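Strickland's old council server gets one more winter

Mundville Community Computer Workshop has taken apart, and intends to put back together, the machine that ran the Strickland library catalogue until the library stopped answering the phone about it.

The computer arrived at the workshop's bench behind the Noltumow hardware store in August, on a trolley, with a note taped to it that read "slow". Judite Pacheco, who runs the repair evenings, said the note was fair as far as it went. The machine had been switched on for so long that the only person who remembered its password had moved interstate and taken up beekeeping.

Workshop members offered to go through it in return for keeping it. The library agreed at a speed that surprised everyone who has ever tried to renew a book there. The plan is to give the thing new thermal paste, find it some memory, and set it to work storing the district's photograph collection, which is at present spread over several shoeboxes and a laptop with no letter E.

The first evening was given over to getting the lid off and having a good look at the processor, the part that does the thinking and makes the heat. It sits in a metal frame with a lever along one side, and four of the black memory slots near it are bare, so there will be no shortage of room for whatever turns up in the donations tub.
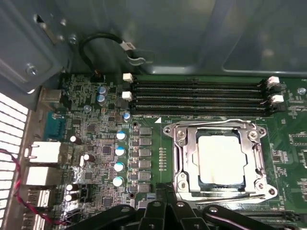 Paste, and how much of it

The question of thermal paste took up most of the second evening. For readers who have been spared the subject, it is the grey or white goo that goes between a processor and the lump of metal that cools it. Too little and the computer cooks itself. Too much and it ends up on the board, the bench and eventually the biscuits.

Bernardo Bragança favours a single blob in the middle, the size of a pea. Leonilde Calado favours a thin cross, corner to corner. Both have held these positions for years and neither was moved by the other's diagram. A tube of the stuff was passed around for inspection and came back noticeably flatter.

There was more agreement about the lever. It holds the processor down in its socket, it is long and thin, and it wants to spring up when released. The workshop's rule is that you keep a thumb on it the whole way, and that you don't talk to anybody while you are doing so. The rule has been written on the whiteboard in red, underneath an older one about soup.

Strickland's library paid $2000 for the computer when it was new, according to the invoice found in the bottom of the trolley. Jolleo, the second-hand dealer on the highway, has since offered $13 for it, or $399 for a replacement that Jolleo describes as "nearly silent". The workshop declined both. It has $1236 in the kitty and would like to keep it there, the roof being what it is. 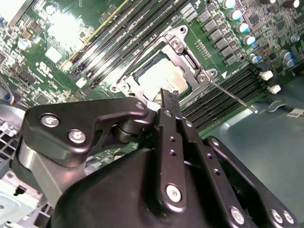 Cristóvão Guerreiro thinks the money would be better spent on the replacement. He told the meeting that an old server uses enough power to heat a small shed, that the photographs would fit on a drive you could lose in a coat pocket, and that sentiment was a poor reason to keep a fan going all night. He did add that he would be happy to help with the cables if he was outvoted, and he was, so he will.

The point about the shed was noted with interest, as the workshop meets in one.

Memory is the next job. The board has slots in banks on either side of the processor, and they are fussy about what goes where. Put the sticks in the wrong order and the machine beeps at you in a pattern that has to be looked up in a manual, which in this case is a photocopy of a photocopy with the beep page missing. Members with old server memory in a drawer are asked to bring it along in a proper bag. A bread bag is not a proper bag, and neither is a sock.
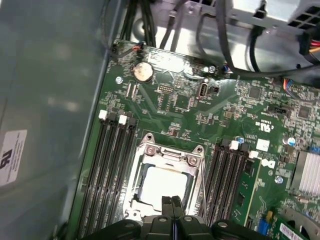 The small round battery that keeps the clock going will be replaced as a matter of course. A new one costs a few dollars at the supermarket, and it is usually the reason an old computer wakes up convinced that it is the turn of the century. The colour of the wiring is to be written down before anything is unplugged, following the business with the church's sound desk.

Albertina Teixeira has started sorting the shoeboxes so that there is something to put on the machine once it runs. So far she has found four decades of flower shows, a flood, and an envelope of what seem to be somebody's holiday snaps from Portugal. The owner can collect them from her, and may wish to do so before they are catalogued.

The next repair evening starts at 7 p.m. at the bench behind the hardware store. Beginners are welcome, and a screwdriver will be lent to anyone who gives back the last one. Please park on the gravel side, as the hardware store needs the loading bay for its own deliveries and has taken to saying so over a loudspeaker.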